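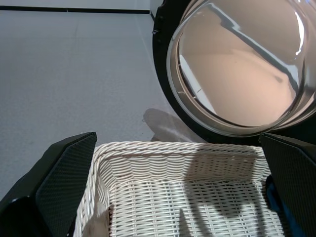 Otbridge Recipe Cards, text collection

Version 2, April 2018

What is in this collection

The collection contains 2,000 short recipes for home cooking, written in English and stored as plain text. The recipes were typed from paper cards which the readers of a small cooking newsletter in Otbridge sent to us. Each card was typed by one person and then read against the paper by another person. The collection is meant for people who study the language of instructions, and for people who want to test a program for search or for sorting of texts.

The first version had only the recipe text. In this version we added the fields for yield and for oven temperature, and we corrected many spelling mistakes which were made by us and not by the writers of the cards. Mistakes of the writers are kept as they are.

Files

recipes.txt has all the recipes, one after another, with an empty line between two recipes.
fields.csv has one row for each recipe.
units.csv is the list of kitchen measures and their short forms.
changes.txt tells what is different from version 1.

All files use UTF-8. The line endings are the Unix kind. If you open fields.csv in a spreadsheet program, please import the column "yield" as text. Otherwise a value like 4-6 may become a date, and after saving the file it is difficult to repair.

Fields

id: a number which stays the same in all versions. Some numbers are missing because we removed doubles.
title: the name of the dish as written on the card. It can be empty.
course: one of soup, main, side, bread, sweet, drink, preserve.
yield: how many portions, jars or pieces. Copied from the card without change.
oven: the temperature in Fahrenheit, only digits. Empty if the card gives no temperature, also when it says "hot oven" or "slow oven".
text: the ingredients and the steps together. The sign | shows where the line ended on the card.

How the recipes were chosen

We took every card that could be read completely. A card was left out if it was clearly copied from a printed book or from the package of a product. When two cards had the same recipe with only small changes in words, we kept both, and the column "similar" in fields.csv gives the id of the other one. To decide this we used the comparison tool Holorex with its normal settings, and then we looked at the pairs ourselves.

Known problems

Sweets and breads are much more common than soups. Please do not use the collection to say what people in the region eat every day. People write down a cake, but they cook a soup from memory.

The short form "T" means a tablespoon on most cards and a teaspoon on a few. We did not try to guess. In units.csv it is marked as unclear.

The preserve recipes are old and some give boiling times that are too short for safe canning. They are here as texts. Do not cook from them without checking a current guide.

The division into training and test parts that was in version 1 is gone. It put similar recipes on both sides, so results on it were too good. If you make your own division, keep similar pairs together.

Names and private notes

Names of writers were removed. A name inside a title, for example of an aunt or a neighbor, was changed to NAME. Greetings and family news on the back of the cards were not typed.

Use

You may use and share the collection for study and teaching. Please write "Otbridge Recipe Cards, version 2" when you publish something with it. For a commercial product, ask Goteck first, where the paper cards are stored.

Corrections are welcome. Send the id, the wrong words and the words you propose. We compare them with the card before we change the file, and this can take 20 days.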